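Speaker notes: Keeping an old tape library readable
Flarwood Retro Computing Weekend, second session, Flandton hall
May 15, 2022

Check the lapel mic before starting. Slides advance with the right arrow. Water is behind the lectern.

Slide 1. Title
Welcome, thanks for staying on after lunch. The talk runs forty minutes with questions at the end. I'm going to cover half-inch open-reel tape: what goes wrong with it, how I read it, and what I do with the data afterwards. Cartridge formats get one slide near the end.

Slide 2. What the collection is
The tapes came out of the Memholm data centre when the building was sold. There were 866 reels in the original catalogue. Most are nine-track, 1600 bpi phase encoded. A smaller group is 800 bpi NRZI, and a few late ones are 6250 GCR. There are also 7 seven-track reels that I can't read on my own drive, and I'll come back to those.

Catalogue numbers don't match the stickers in every case. Somebody relabelled part of the set and didn't update the cards. If you take on a collection like this, photograph every label and every write ring before you touch anything else.

Slide 3. The drive
Vacuum column drive, pertec interface, dual density. Mention that it weighs more than I do and that it came up the back steps on planks. Power supply was recapped first. I replaced the capstan sleeve, cleaned the columns and checked the vacuum with a water gauge. The original blower is still in it.

Head alignment was done with a skew tape. If you don't own one, borrow one. A known good tape written on a known good drive will get you close for PE, but it isn't good enough for NRZI at 800, where the skew tolerance between tracks is tight and there's no clock in the data to help you.

Slide 4. How a tape fails
Go slowly here, people will be taking notes.

Sticky binder first. The binder takes up moisture over the years and breaks down, and the oxide starts to come away on the heads and the tape cleaner. You hear it before you see it — the tape squeals in the columns. Stop straight away. Every extra metre you pull through is oxide you don't get back.

Then edge damage, from bad winding and from reels stored flat. The outside tracks go first. On nine-track tape the parity track sits near the middle, with the least used bits at the edges, so you can lose an edge and still rebuild the byte from parity as long as only one track is gone.

Then plain dirt. A surprising number of reels marked bad in the catalogue read perfectly after one pass over a cleaner blade.

Slide 5. Baking and storage
Baking: low heat, long time, with a separate thermometer sitting next to the reel. Don't trust the dial on the oven. Take the reel out of its tape seal belt first, and turn it over halfway. Let it come back to room temperature slowly, and leave it overnight before reading. Read it soon after that, as the effect wears off.

Someone will ask about refrigerators and freezers. Cold storage is fine for an archive with controlled humidity. A household fridge doesn't have that. Each time the door is opened, damp air gets in and settles on whatever is coldest. I keep my reels on end, in a spare bedroom, at the same temperature all year.
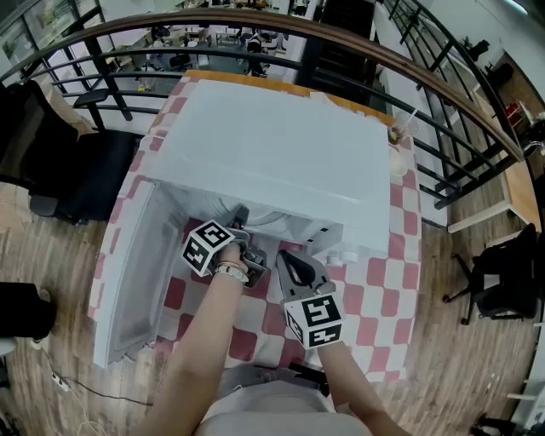 Mini fridge with the door open, on a checkered tablecloth.

If there's a second question on this, give the short answer: steady beats cold. A cupboard on an inside wall is better than a garage, and a garage is better than a shed with a tin roof.

Slide 6. Reading
I don't use the formatter's own error correction for the first pass. The read amplifiers are tapped ahead of the formatter and all nine channels go into a capture board. The board is a Quintanilla rev 2, which was a club project and is out of stock, but the layout is on the table at the back if you'd like a copy.

Capturing raw flux means one pass over a fragile tape gives you everything. You can decode it as many times as you like later on. The files are large. A full 2400 foot reel fills a fair bit of disk, so budget for it before you start, and budget for the second copy as well.

Slide 7. Decoding
Show the waveform plot. Point out the preamble on the left, forty zeros and a one, then data.

The decoder runs a separate clock for each track, lines the bytes up and checks parity. When one track drops out it's rebuilt from the other eight. When two drop out the block is flagged and I go back to the raw capture and change the threshold by hand.

The worst reel so far had 2229 blocks flagged on the first decode. All but a handful came back after I changed the filter. The rest fell on a crease, and they're gone.

Slide 8. Seven-track and cartridges
Seven-track reels need a different head. I have the head. I don't have a drive it fits. If anyone here does, please see me afterwards.

Cartridges: the drive belts and the rollers go before the tape does. Replace the roller in the drive before you load anything, or you'll be scraping black goo off the capstan.

Slide 9. Costs
Keep this brief. The total to date is 3000 dollars, mostly power supply parts, freight and hard disks. My time isn't in that figure.

Slide 10. Questions
Repeat each question into the mic. Image format details are on the handout. The drive demo is in the side room at the afternoon break, and the tape on it is a scratch tape, so people can load it themselves if they'd like to.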